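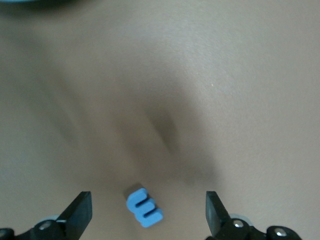 1. Background and aim

The rowing ergometer is a common tool for testing fitness in people who do not row. Most published pacing advice, however, is written for club rowers with several seasons of training behind them. A beginner who follows it tends to start too fast, lose power in the third quarter of the test and finish well below what their fitness would allow.

The aim of this project was to compare two ways of pacing a 2000 m test in adult beginners. In the first, the person is told to hold an even split from start to finish. In the second, the person rows by perceived effort alone, with the monitor covered, and is given only the distance remaining. The question was which method gives the faster time, and whether the answer changes once the person has done the test before.

The work was carried out in March at the Skultby sports hall, as part of the second-year module in exercise testing.

2. Participants

Eight members of the Clultetberg evening fitness class took part. All had trained at least once a week since the autumn, mainly with circuits and light weights. None had rowed in competition or completed a timed 2000 m test. Each person filled in a health questionnaire and signed a consent form before the first session.

3. Method

Every participant rowed the distance twice, once under each condition, with a full week between the tests. Half did the even-split test first and half did the perceived-effort test first. The same ergometer was used throughout, with the drag setting left unchanged. Foot straps were adjusted to the individual and the setting was written down so that it could be repeated.

The warm-up was fixed: easy rowing, three short bursts at the expected test pace, then a rest before the start. Target splits for the even condition were worked out from a 500 m trial held in the week before testing. I used the correction given in the module handbook, which slows the trial split to allow for the longer distance.

Total time and the split for each 500 m section were read from the monitor memory. Heart rate was taken by chest strap. Participants gave a rating of effort on the usual 6 to 20 scale as soon as they put the handle down. 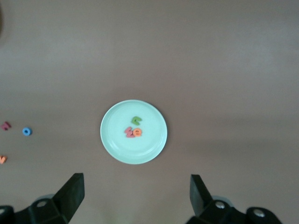

4. Results

Five of the eight rowed faster in the even-split condition. Two were faster by perceived effort, and one recorded the same time to the nearest second in both. The slowest time in the whole set was 607 seconds, recorded in a first test under the perceived-effort condition.

The sectional splits show a clear pattern. Without the monitor, every participant rowed the first 500 m faster than any other section, and seven had their slowest section between 1000 m and 1500 m. With a target split, the spread between sections was smaller — in two cases almost flat until the final section.

Effort ratings did not differ in any consistent way between conditions. Peak heart rate was also similar, although the strap lost contact during one test and that reading was left out.

5. Discussion

The results lean towards even pacing, but the group is small and the order effect is hard to remove. Six participants were faster in their second test, whichever condition it was. Some of this is probably technique. Several people shortened the stroke badly when tired in the first test and held their length better in the second.

The target split is a further weakness. It depends on the 500 m trial, and a beginner who holds back in the trial will be given a target that is too easy. Surachet Nuchit, who supervised the sessions, suggested a practice trial in advance — this would be worth including if the project is repeated at Urkton, where the class is larger.

6. Further work

A third test per person would allow the first to be discarded as familiarisation. It would also be useful to record stroke rate, as the monitor stores it and I did not plan for it in the data sheet.

Report submitted 2019-04-20.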